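In Defense of the Glass on the Coffee Table

I have been drinking coffee out of a plain glass for 21 years, and in that time I have been teased for it by two brothers-in-law, most of my coworkers, and a very nice dentist. I bring it up now because the building where I rent a desk, over on the Plullis side of Falldale, is having one of its periodic arguments about the coffee table. I mean the table the coffee machine stands on. There is a proposal to move the machine into the back kitchen, buy a matching set of mugs, and put the glasses away in a cupboard "for water." I am against all of it, and since the sheet on the fridge only left me one line to say so, I'm saying it at length.

Let me start with the table, which I am fonder of than is probably reasonable. It is a big wooden table, the pale kind that goes almost golden when the lights are on, and people put things down on it all day long. Somebody's lunch box lid, somebody's water bottle, a glass, another glass. The proposal calls this clutter. I call it a table doing what we bought it for, and I'd like to point out that the old kitchen counter, with its stern little row of canisters, had nothing on it and no one standing at it either.

When a coffee machine lives in a kitchen, you go in, press the button, wait with your arms folded, and leave. When it lives on a table people already use, you pull up a chair while it heats and find out that the man from the second floor is learning to bind books, or that the parking rules changed in September and you have been doing it wrong ever since (I had). I would not have met half the people I like in that building if I'd had to meet them in the back kitchen, where two people can't pass each other without an apology.

Now, the glasses. A mug is a fine thing on a cold porch. But a glass lets you see what you've got and how much of it is left, and it will take coffee at eight, water at noon, and a little cordial or lemonade at four without anybody thinking it strange. You can stick a label on it and peel it off again. You can look into it before you fill it, and I do recommend looking.

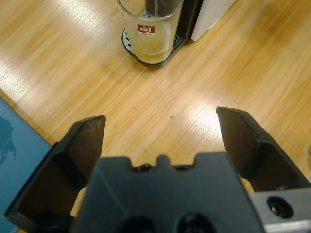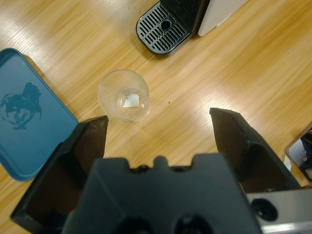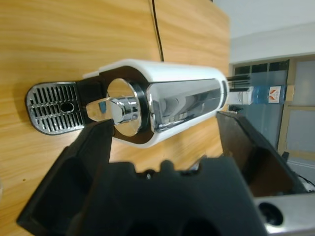

The same pale wood under all three, and I would be sorry to see any of it cleared off. Ewurabena Ayaaba, reading a draft of these pages, objected that I was being sentimental about other people's dishes, and that a person who leaves a glass on a shared table with a bit of paper in the bottom has simply decided that someone else will wash it. She added that capsule machines need to be near a sink, what with the drip tray, and that I would know so if I had ever emptied one.

I have emptied one, Ewurabena, though I admit I can't say when. She has a point about the paper, and I'll give it to her whole. A glass is not a wastebasket. If I were writing the house rules, I would put that first, and second I would put that whoever fills the drip tray to the brim carries it to the sink, slowly, with both hands. Those are rules about manners, though, and we don't need to move any furniture to have manners. If the mugs came tomorrow, they would be left out just as the glasses are, only then we wouldn't be able to see what was growing in them.

There's the money, too. The set that was circulated, a speckled line from Saltirora, comes to 338 dollars with shipping, and for that we could have the table properly oiled and still keep ourselves in capsules for a good long while. Odoi, the secondhand place by the bus depot, sells sturdy drinking glasses out of a crate by the door. They don't match. I have bought from that crate for years and have dropped a fair number of what I bought, and it never once spoiled my morning.

I'll allow that hot coffee in a thin glass is hard on the fingers. Hold it near the rim, or wrap a napkin around it, or let it stand a minute while you ask after somebody's mother. Bastian Haberkorn uses a sock, a clean one, with the toe cut off, and he is welcome at any table of mine.

The sheet is still up on the fridge, and there is room at the bottom if you write small. I've signed for leaving the machine where it is. I'm also going in early to wash whatever is standing on that table, so that at least one of Ewurabena's objections will be out of the way before people start arriving and putting their things down on it again.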